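Reltero Cell 2: setup and care notes

Welcome! Reltero is our two-arm tabletop cell, and this README covers how we set it up, keep it running and put it right when it drifts. It goes with the Plerkard recordings (2901 episodes, all made on this one cell), but most of it should help anybody with a pair of arms and a table. We love working on this thing and hope it shows.

What's in the cell

Two black Trossen arms face each other across a butcher-block table, one at each side, with a gripper on each. Black rails run down both sides of the table, and a crossbar joins them along the far edge. The props are ordinary household stuff: plastic bins, a clear container, small round jars. We picked bins with a handle cutout because a gripper finger can do so many things with one -- hook it, pinch the rim above it, push against it.

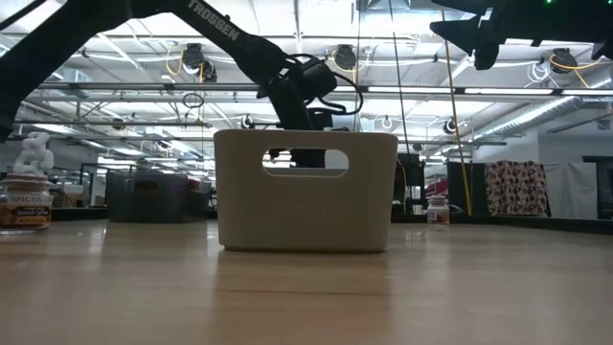 Morning check

Allow 13 minutes the first time. You'll get faster!

1. With power off, move each arm by hand through its full range. It should feel smooth all the way. A gritty spot usually means the shoulder, so note which side.
2. Follow the wrist cable with your fingers from the connector back to the forearm. The loop needs enough slack for a full wrist turn, but it must never be long enough to snag a bin.
3. Power up, home the left arm, then the right. Always in that order, or the Grorkelico controller swaps the two in its log (we have a ticket open).
4. Bring both grippers to the center of the table and stop just short of contact. If the gap is off by more than 7 mm, go to Realigning.
5. Wipe the fingertips and the tabletop. Dust on the pads costs more grasps than any software bug we've had.

Realigning

Clear the middle of the table and loosen the shoulder mount on the side that drifted, never both at once. Run bachmann_align from the desk, and nudge the mount until the reading settles. Tighten the bolts crosswise, a little at a time, and run it again. We then do a slow two-gripper reach over a tray as a final test, with the other props left out on the table so it feels like a real session.
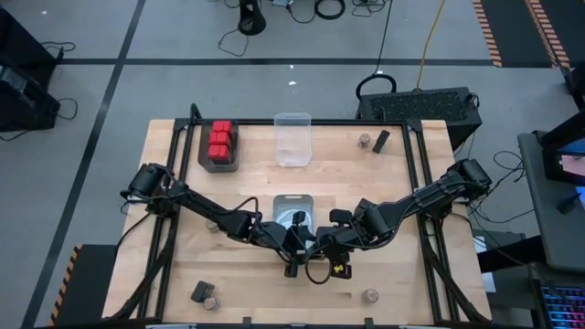
Save the new offsets under the cell's name and restart the controller before recording. Offsets from before August used the old axis order and won't load. That's on purpose -- it saved us from a very confusing afternoon.

Parts that wear

Finger pads: swap every 400 episodes.
Wrist cables: swap as soon as the jacket shows a kink.
Shoulder bolts: check torque after every realignment.

Found a better way to do any of this? Please open an issue, we'd be thrilled to try it.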